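Tadico Opens Furnished Study Rooms in Flirnville

FLIRNVILLE – Home furnishings company Tadico will open a new display floor at its Flirnville store in June, with rooms set up for people who work or study at home. The floor covers 312 square meters on the upper level of the Petkov Building and replaces the former lighting department.

The new rooms carry the Plernumora line of desks and shelving, which the company introduced last year. Desks in the line are sold with or without drawers and can be placed against a wall unit, so that papers and supplies are kept within reach of the chair. Shelving is sold by the section and can be added to later.

Tadico said customers at its older stores often asked to sit at a desk before buying it. In Flirnville, visitors may use the chairs, open the drawers and bring their own laptops to try at the desks for as long as they like during store hours.

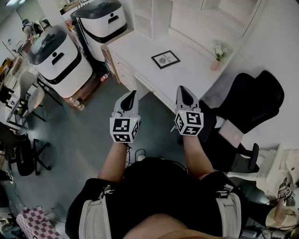 Small items will be sold on the same floor, including vases, picture frames and desk lamps. Prices for these start at 2 dollars. Desks and shelving ordered in the store will be delivered within 20 days to any address in the county. Assembly is offered for a separate fee, and customers who prefer to do the work themselves will receive printed instructions with each carton.

The store will keep its current entrance on the parking lot side. An elevator serves the upper level. Work on the stairs is still under way and is expected to end before the opening.

During the first month, Tadico will take trade-ins of used desks and office chairs in working condition. Credit toward a new purchase will depend on size and condition, and pieces that can be repaired will be resold at the company's warehouse outlet. The program is limited to the first 1000 pieces.

Opening hours are 10 a.m. to 8 p.m. Floor plans and a price list for the Plernumora line are available at the Flirnville service desk.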